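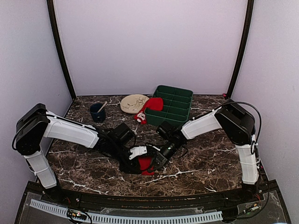

About Prakard

Prakard is a baseball website. We cover the Gundusville team, its farm system and whoever is blocking the farm system this year. We don't have a press box seat with a nameplate on it, and we don't run a betting line. If you came looking for a story about how the clubhouse has really come together, the team's own site has plenty.

How it started

Suryani Govindasamy began Prakard as an email to 14 people, most of whom had complained to her about the same bullpen. One spring the local paper ran four stories in a row about a reliever who had "found something" with his slider. She went and watched his outings again. He had found two weak lineups and a park where fly balls die in April. She wrote that up, somebody forwarded it, and by the time he was sent down in June she had a list of strangers asking what she thought about the shortstop.

She still edits everything. Ragnheiður Hjaltested joined to handle the pitching coverage and has since taken over the minor leagues as well, mainly by being the only one willing to drive to them. She came to baseball as an adult and thinks this is an advantage. The rest of us argue about it.

What we don't believe

Every February we hear that a hitter has rebuilt his swing. Maybe he has. We'd like to see 145 at-bats before we print it as news, and even then we may ask who was pitching. Suryani picked that number years ago after an argument and would be the first to say there's nothing sacred about it. It's long enough that the excitement has worn off and you can look at the player.

We are also not sold on the best shape of his life, on clutch, or on the veteran who teaches the kids how to win while hitting .205. We've been told that a manager "pushed the right buttons" after games where he did the same thing he did the night before and lost. When the front office says it is comfortable with the depth in center field, we take that to mean the phone calls went badly.

The numbers people get the same treatment. A new stat shows up every winter with a nice chart and a name made of initials, and it always seems to rank the right guys first. Fine. Tell us how it did on the players it was wrong about. The Govindasamy Sheet, our own projection page (named by a reader, over Suryani's objections), lists its worst misses at the top. Last season it had the Gundusville catcher down for a solid year at the plate. You may remember how that went.

What you'll find here

A game report goes up the morning after each home game, and after road games when there's something to say about them. Ragnheiður's farm notes run on Sunday. Trade rumors appear only when one of us has talked to a person who would know, so we are late on most of them and skip the rest - readers who need them by the minute have other places to go.

We don't grade drafts on draft night. We did it once, and the page is still up.

Who pays for it

Readers do, mostly. There is one sponsor, Wondetti, which sells scorebooks and pencils and gets a line at the bottom of the Sunday notes. They don't see the copy ahead of time and have never asked to. If that changes we'll say so on this page. The team doesn't give us money, travel or tickets. It did once offer a tour of the new clubhouse, and Ragnheiður went, and wrote that the old one looked perfectly good to her.

Corrections

We make mistakes. When we do, the fix goes at the top of the story with the wrong version left in, so you can judge how bad it was. Write to the desk with the headline and the line you think is off. If your complaint is that we're too negative, we get that one a lot - please include the player and what you think he'll hit next year. We keep those.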